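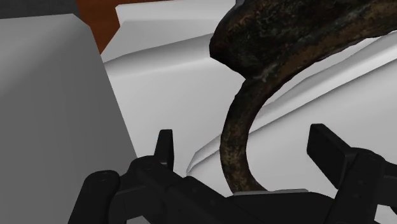 # Skarnevex grasp planner, version 3

Skarnevex is a grasp planning package for two-finger grippers. You give it a mesh or a depth view, it gives you back ranked grasps with approach paths. We sell it at Lernance, and we also test what we sell, so this page has more complaints in it than most product pages.

The picture at the top is a simulator render: fingers apart on either side of a curved handle, with a much heavier mass hanging off the upper end. We like handles for evaluation. They look easy. A planner that only scores finger contact will pick the thin part every time and ignore all the weight sitting off to one side.

## What it does

- Samples and ranks grasps on meshes or single depth views
- Checks finger, knuckle and linkage clearance on the way in, as well as at the final pose
- Estimates a center of mass from the mesh and marks down grasps that are far from it
- Exports each plan as a plain text file you can read and edit

The linkage check is the part we would pay for. Plenty of planners treat a gripper as two boxes on a stick. With a real linkage, the outer links swing wider than the fingertips, and they are what hits the shelf.

## What we don't believe yet

**The score.** Every grasp gets a confidence value. We ran 697 planned grasps in simulation and compared the scores with the outcomes. High scores did beat low ones. In the middle of the range we could not tell the score from a coin toss. Use it to sort, and don't set a threshold on it.

**The weight estimate.** It assumes one density through the whole object. For a part with a hollow body and a solid handle, the answer is wrong and the software gives no warning. You can type in your own center of mass, and you should.

**"Works on any surface."** That line was in the old brochure and we took it out. Friction is a number in a settings file. Rust, flaking paint and a clean casting all get the same default unless you change it. A rusty texture in a render tells the physics nothing.

**Simulation results in general, ours included.** Rasmus Priedītis runs our bench tests and won't sign off on a grasp set until it has been repeated on hardware with the object placed by hand. Ask any vendor for both sets of results.

## Compared with Plodlow

Plodlow is slower and has an uglier viewer. It also tells you why it threw a grasp away, which Skarnevex still does only in the debug log. If you mostly pick boxes and bottles, Plodlow is enough and costs less. Skarnevex makes more sense for loops, hooks and anything with a lopsided load.

## Requirements

- Gripper model with full linkage geometry (simplified collision shapes will load, but the clearance check is then worth very little)
- Closed meshes; holes are patched silently, sometimes badly
- A graphics card for depth view input. Mesh input runs without one

## Trial and license

The trial lasts 30 days and covers 5 gripper models. Nothing is locked during that time except batch export. Licenses are per workstation, and updates within version 3 are included.

Integration work is handled by El Fassi and quoted separately. Send them your worst object first, along with the gripper model you plan to use. Quotes based on a cube have not held up well.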